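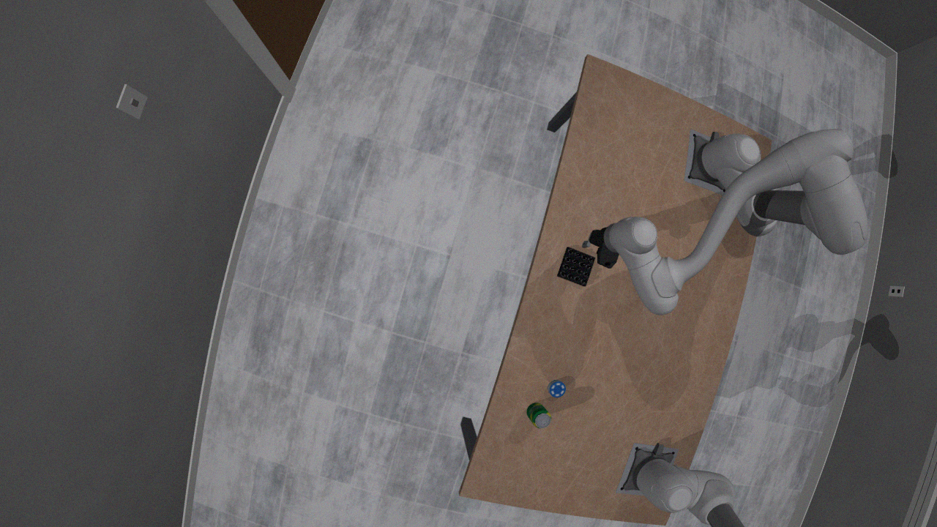 Figure 3. Simulated two-arm cell used for data generation in Murel, seen from the overhead room camera.

4.2 Scene construction and view sampling

The Murel policy is trained wholly on rendered episodes, so the way in which the scene is built has a direct effect on what the policy can learn. Each episode is set in a closed room with a single table, two arms and a small set of loose items drawn from the object pool. The arms are fixed to dark square plates on the same long edge of the table, and their bases do not move between episodes. In the layout of Figure 3 a black rack with a three-by-three arrangement of round holes lies near the opposite long edge, level with the gripper of the first arm, while a green can and a blue round item lie apart from it towards one end of the table. Items that play no part in the task are kept in the render. Removing them gave cleaner images but produced policies that reached for the nearest strongly coloured item when tested with a fuller table.

Item poses are drawn at the start of each episode. Position is drawn evenly over the part of the tabletop that the active arm can reach, and heading is drawn over the full circle. Draws in which two items overlap are rejected and repeated. We do not force items to stand upright, and a tipped item is accepted if the solver settles it within the allowed number of steps. The light source is also drawn again for each episode. Shadows are left on throughout, including those which the arms cast on the table, floor and walls, as the earlier Vikness renderer left them out and its policies lost accuracy whenever an arm passed between the light and the target.

We generated 707 episodes in total. Of these, 400 were used for training and the remainder were split between validation and the held-out tests of Section 5. The split was made by layout and not by frame, so that no layout appears in more than one part.

4.3 Wrist view and in-hand pose

Every arm carries a wrist camera that is fixed relative to the gripper body. The gripper therefore takes up the same part of every wrist image, and only the opening of the fingers changes its outline. We considered masking this region before it reaches the encoder. The mask was dropped after early trials, because the distance between the finger pads is a useful cue to the width of the held item and the encoder made good use of it.

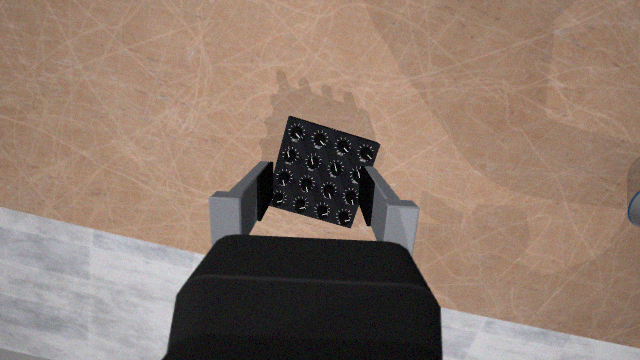
The in-hand pose is estimated as a planar offset and a single rotation about the approach axis. Tilt out of the finger plane is ignored. For thin, flat-faced items this is a fair model: the pads hold two opposite sides, and what error remains is mostly a small turn of the item between them. A turn of a few degrees has little effect on transport but matters a good deal at placement, where the edge of the item has to line up with its target. The estimate is refreshed at each control step while the fingers are closed, and a short median filter is applied before it is passed to the placement head.

Items with repeated surface detail were the hardest case. On a panel with a regular grid of knobs, matching of local features often locks on to the wrong row or column, giving an offset that is wrong by one grid spacing while the rotation is still correct. Krishnan's outline term, described in Section 3, removes most of these faults by tying the estimate to the outer border of the panel. It fails when a finger pad hides a long stretch of that border. In such cases we keep the last estimate in which at least 3 corners were found - a simple rule, but one that did better on the validation set than the learned gate we tried first.

Cast shadows add a second outline close to the first. With the light behind the gripper, the shadow of the held item falls on the table just beyond it and moves with it, and so cannot be rejected by motion alone. We use the rendered depth to separate the two during training. Depth is not supplied at test time.

4.4 Empty-gripper frames

Frames in which the gripper is open and holds nothing are needed in training for the reset phase and for recovery after a missed grasp. They were at first under-represented, as the scripted expert seldom misses. Wahyudi Krishnan added a retreat stage to the script in which the arm backs away from the work area with its fingers open, so that the wrist camera takes in the table edge, the floor and the base of the other arm. These views share little with the grasping views and were given their own sampling weight. Without them, the policy tested on the Bridstead layouts tended to close the fingers at the table edge.
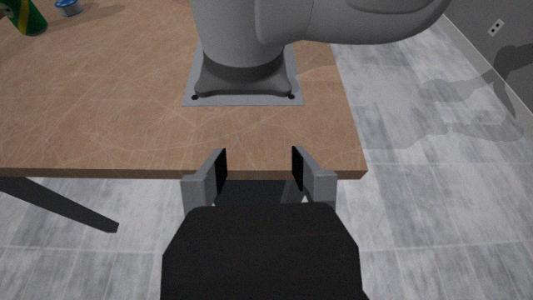 4.5 Training details

The encoder and both heads are trained together from the first step. Wrist and room images are scaled to the same size and encoded with shared weights, after which the features are joined with the arm joint angles and the finger opening. Colour jitter is applied to the whole image. Random cropping is applied to the room view only, since it would break the fixed relation between the wrist camera and the gripper. Each model was trained with 3 random seeds, and the results in Section 5 are means over these runs.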